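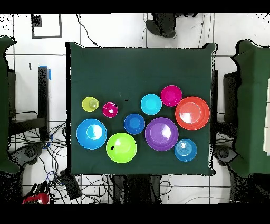
제목: Re: [조작-토론] Zadutetti 식기 정리 패키지, 평가 기간 연장 건
보낸 사람: Ruben Segers
받는 사람: 조작-토론 목록

Hui-mei 님 메일에 답을 달다가 길어져서 따로 씁니다. 먼저 인용부터.

> Hui-mei Tseng 씀:
> Zadutetti 쪽에서 평가 기간을 2주 더 늘려 주겠다고 합니다.
> 그쪽이 보낸 요약 자료를 보면 저희 식기 세트로 64회를 돌려서
> 46회 성공이고, 나머지도 대부분 "경미한 위치 오차"라고
> 되어 있습니다. 저는 이 정도면 연장할 만하다고 보는데
> 반대하시는 분 계시면 이번 달 안에 말씀해 주세요.
> 연간 사용권 견적은 연장이 끝난 뒤에 받기로 했습니다.

반대까지는 아닌데 찬성도 못 하겠습니다. 64회 중 46회라는 숫자부터 걸립니다. 요약 자료 어디를 봐도 성공의 정의가 없습니다. 그릇을 집어 올리면 성공인지, 다른 그릇 위에 포개 놓아야 성공인지, 포갠 다음 손을 뗐을 때 그대로 있어야 성공인지요. 영업 담당자한테 물었더니 "작업 완료 기준"이라는 답이 왔습니다. 그 작업 완료가 뭐냐고 다시 물었고, 아직 답이 없습니다.

"경미한 위치 오차"도 마찬가지입니다. 림에서 몇 밀리 벗어나면 경미한 겁니까? 깊은 볼은 조금 틀어져도 안으로 미끄러져 들어가지만 납작한 그릇 위에 컵을 놓을 때는 얘기가 다릅니다. 이걸 한 항목으로 묶어 놓으면 저는 읽을 수가 없습니다.

배치 문제도 있습니다. 제품 소개서에는 "임의 배치 대응"이라고 적혀 있는데, 예제 설정 파일을 열어 보면 초기 위치가 미리 정해진 목록에서 뽑힙니다. 목록에 든 배치가 45개입니다. 저는 이걸 임의라고 부르지 않습니다. 목록 밖의 배치를 우리가 직접 넣어서 돌려 본 결과가 필요합니다. 짙은 녹색 천 위에 색이 선명한 플라스틱 그릇만 놓고 하는 것도 인식 쪽에는 꽤 친절한 조건이고요. 흰 그릇이나 투명 용기를 섞으면 어떻게 되는지 소개서에는 한 줄도 없습니다.
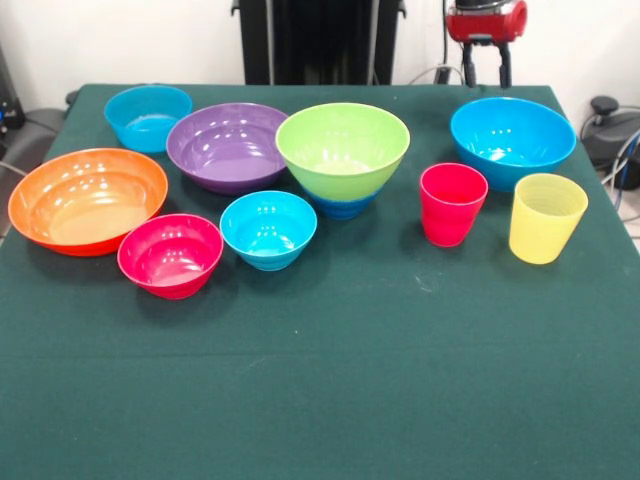
Hatem Metwally 씨는 제가 너무 깐깐하다고 합니다. 지난번 Likham 키트 때는 설정 파일조차 못 받았고 성공률 표도 없었으니 이만하면 양반이라는 겁니다. 그리고 색이 선명한 그릇으로 시작하는 건 어느 업체나 똑같으니 그걸로 감점하면 살아남을 제품이 없다고 했습니다.

뒤쪽 말은 맞습니다. 감점하자는 얘기가 아니고, 그 조건에서 나온 숫자를 우리 주방 라인에 그대로 옮겨 적지 말자는 얘기입니다. 앞쪽 말에는 동의하지 않습니다. Likham이 나빴다고 해서 Zadutetti가 좋아지지는 않으니까요. Brineck 때도 비슷한 논리로 계약했다가 갱신할 때 다들 후회했던 걸로 기억합니다.

공정하게 적자면 마음에 든 점도 있습니다. 설치가 빨랐고, 머리 쪽 시점과 고정 시점의 영상을 시간축에 맞춰 나란히 보여 주는 재생 도구는 쓸 만합니다. 로그를 내보내는 형식도 열려 있습니다. 다만 재생 도구만 따로 팔지는 않는답니다. 물어봤습니다.

값도 짚어야 합니다. 평가 기간에는 지원 기사가 원격으로 붙어서 보정을 봐 주는데, 정식 사용권에는 이게 빠집니다. 그러면 우리가 지금 보고 있는 건 기사가 붙어 있을 때의 성능입니다. 연장을 하더라도 그 2주는 기사 없이 돌려야 의미가 있다고 봅니다. Kam-wah Chow 님이 보정 절차를 한 번 따라 해 보셨는데 설명서 순서와 화면 메뉴 순서가 서로 안 맞는다고 하셨습니다. 판 번호가 다른 설명서를 보낸 것 같습니다.

연장하려면 저쪽에 아래 사항을 서면으로 요구했으면 합니다.

- 성공 기준의 문서화. 포개기와 옮기기를 따로 집계할 것
- 실패한 시도의 영상 전부 (편집본 말고)
- 목록에 없는 배치로 돌린 결과
- 원격 지원 없이 돌린 결과
- 현재 소프트웨어 판과 맞는 설명서

실패 영상은 특히 양보하지 않았으면 합니다. 지금까지 받은 건 잘된 것만 모은 편집본 하나뿐입니다. 정지 화면으로는 그릇이 제자리에 있는지 정도만 보이지, 어떻게 거기까지 갔는지는 알 수 없습니다.

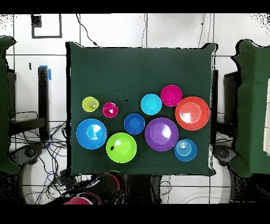 첨부 3. 머리 쪽 시점, 녹색 천 위의 그릇과 컵

Ming-te Chiu 님, 예전에 Peng 과제에서 쓰던 채점표 아직 갖고 계시면 목록에 올려 주시겠습니까? 집기, 들기, 놓기, 손 떼기를 칸마다 나눠 적던 그 표요. 그대로 가져다 쓰면 저쪽 요약표와 바로 비교가 됩니다. 없으면 제가 새로 만들겠습니다만 금방은 어렵습니다.

견적은 연장 전에 받는 게 낫지 않나 싶습니다. 값이 안 맞으면 2주를 더 쓸 이유가 없습니다.

Ruben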